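Second Spin
The small-town laundromat was supposed to be dead by now. Somebody forgot to tell Pesberg

Six in the morning and there's a line. Not a long one. Two nurses off the night shift, a man with a duvet over his shoulder like a rolled carpet, a kid doing homework against the window. The door opens, everybody moves at once, the good dryers go first.

Pesberg has had a laundromat on its main street for longer than most people can remember. Population 3290. For a town that size, one is plenty. Last winter it nearly had none. The boiler went, the lease was up, and the owners wanted out. A sign in the window said August.

What happened next was slow and mostly dull. Phone calls. A loan that fell through, then one that didn't. Hetach, a small repair outfit two towns over, took on the lease and kept the name on the glass because repainting it cost too much. Wash went up to 3 dollars. People grumbled, people paid.

The numbers are thin. A bad month is a bad month, and water is the bill that hurts. On a strong Saturday the place turns more than 80 loads, and thats the day that carries the other six.
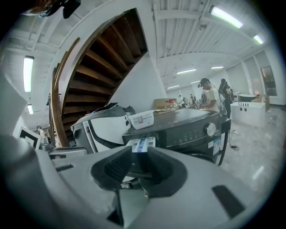 PESBERG, August

By lunch the heat is something. Doors propped at both ends, no breeze. The regulars know to come early or come late, so the middle of the day belongs to travelers, campers mostly, down from Jirkodell with a week of mud and lake water in their bags. They ask where to eat. They get sent to Amoah, the lunch counter across the road, which didn't used to open Mondays and now does.

Worth asking why anyone still comes. Home machines are cheaper than they were. But rentals here are old, hookups are rare, and a comforter won't fit in an apartment stacker no matter how you fold it. Then there's the stuff that has nothing to do with laundry. The board by the door: rides to the city, a lost cat, a couch for free if you can lift it. I took a number off it for a guy who fixes screens. He came the next day.

Hetach wants to put 600 dollars into new benches before the cold sets in. After that maybe a folding table that doesnt rock. No app, no card readers yet, the change machine still jams on wrinkled fives and the fix is still a hard slap on the left side.

Last wash is at eight. At quarter past there's one dryer going and a woman reading a paperback with the cover torn off, shoes off, feet up on the next chair. The lights over the back row go out first. She turns a page and moves closer to the window.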